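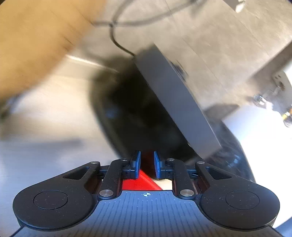

# Leave the heap alone for a bit

I've got a theory about kitchen worktops and I'm going to bore you with it, as I've already bored my sister, two neighbours and a very patient man who came to read the meter.

The theory is that the heap is fine. You know the one I mean. Every kitchen I've ever lived in has had a patch of worktop where packets and carrier bags and odd bits of wrapping gather, usually beside something with a plug on it. In our old flat in Plurnton it was next to the kettle. My mum's was by the bread bin and she called it "the pending pile", as if she worked in an office (she was a dinner lady).

The tidying people hate the heap. I went to a talk in November, above the library on Ziltbridge Road, and the speaker told all of us that a clear worktop is a clear head. She had a slide of a kitchen with one lemon in it. One! I sat there thinking, where does she put the crisps that are half eaten? Where's the bag she's saving because it's a good bag?

I don't mean filth, by the way. I can't be doing with crumbs, and a sticky patch under the sugar will ruin my morning. But dirt and clutter are two separate things and we've let them get muddled up. My friend Xóchitl Gallegos keeps the most crowded kitchen I know, with jars on jars and cloths hung off every knob, and you could eat your dinner off any bit of it you can find. Meanwhile I once rented from a couple whose worktops were bare from end to end, and when I pulled the cooker out I nearly moved house that same evening.

What I'd put my money on is the scourer. If there's a scourer within reach, you'll use it. Tidy it away into a caddy under the sink behind the bleach, and you'll look at the tea ring and think, oh, later.

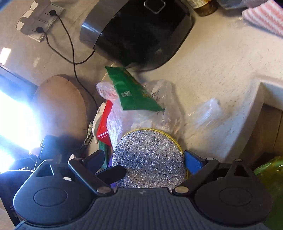

I like the sparkly sort best, the silver ones with a bit of glitter to them. They cheer me up, which I know is a daft thing to ask of a scourer, but I've done a lot of washing up in my life and I'll take what's going. The plain green ones always make me feel I'm being told off.

Then there's the business of appliances. Magazines say to put them away after every use, and I can only suppose the people who write that have never carried a rice cooker. Ours is a Kodikara, black, weighs as much as a toddler, and it lives on the worktop by the sockets – it's not going in a cupboard to please anybody. Yes, the lead trails a bit. I nudge it back and wipe underneath on a Tuesday.

Plastic bags I'll half give you. They do breed. I tried one of those Husis holders that hangs on the door and you stuff them in at the top, and for a fortnight I was unbearable about it, telling everyone. Then it got so full that the door wouldn't shut and the bags went back on the side. So now I keep the good ones, bin the ones with a hole in, and go through the lot when I can't get at the toaster.

That's the whole of my system really. The heap gets sorted when it gets in my way, the surface round it gets wiped every night, and the scourer stays out where I can see it. If you come to mine you'll have to move a packet to put your mug down. There's usually something left in the packet, so help yourself.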